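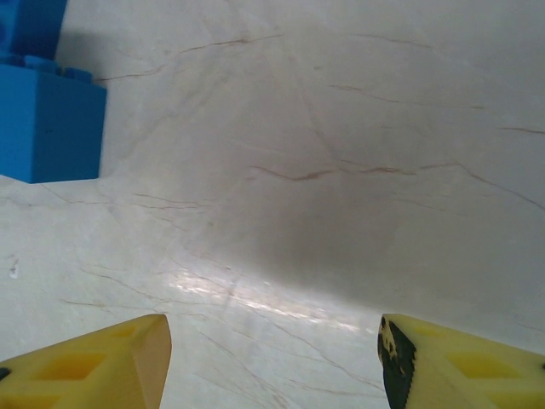 ## 4. Pattern and the noticing of crumbs

The first survey asked people how often they wiped down a kitchen surface. This section deals with a narrower question, whether the pattern of the surface changes how soon they see that it needs wiping. Omerović and Nordin had argued that plain surfaces are cleaned more often only because they are found in newer kitchens. Our home visits in Dovdale let us separate the two, as kitchens of all ages there had both kinds of surface.

We mailed 3000 forms and got 2545 back. Each form asked for the main color of the surface, whether it had veins, specks or no pattern, and the time of day at which it was last wiped. Kwok and Chien coded the answers separately and settled differences by going back to the form.
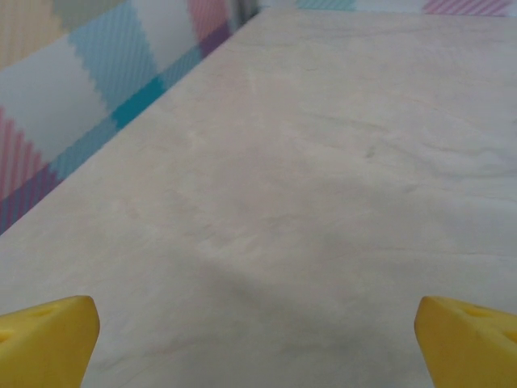

People with plain surfaces reported seeing crumbs sooner than people with speckled ones. Veined surfaces fell between the two, and closer to plain than we had expected. Age of kitchen made little difference once pattern was taken into account. Lighting mattered more. In rooms with a window over the counter, the gap between plain and speckled was small in the morning and wider by evening.

We then visited 20 of the homes and scattered a measured spoonful of dry bread crumbs on the counter. Residents were asked to say when they could no longer find any. Speckled counters were declared clean with more crumbs left on them, and dark specks were worse than light ones. Four residents wiped by touch and did equally well on every pattern. We left them out of the averages.

**Figure 4.** Striped pastel wall pattern with a pale gray, faintly veined surface.

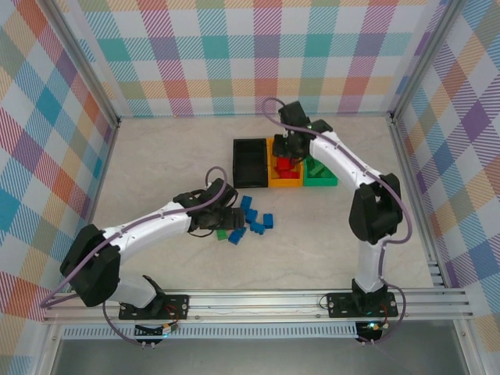
*Page last changed: April*

Wall pattern was not on the form, so we can say little about it. Su, who did most of the visits, noted that residents with busy wall coverings tended to crouch and look along the counter before answering. A follow-up form should ask about walls and about the height of the counter.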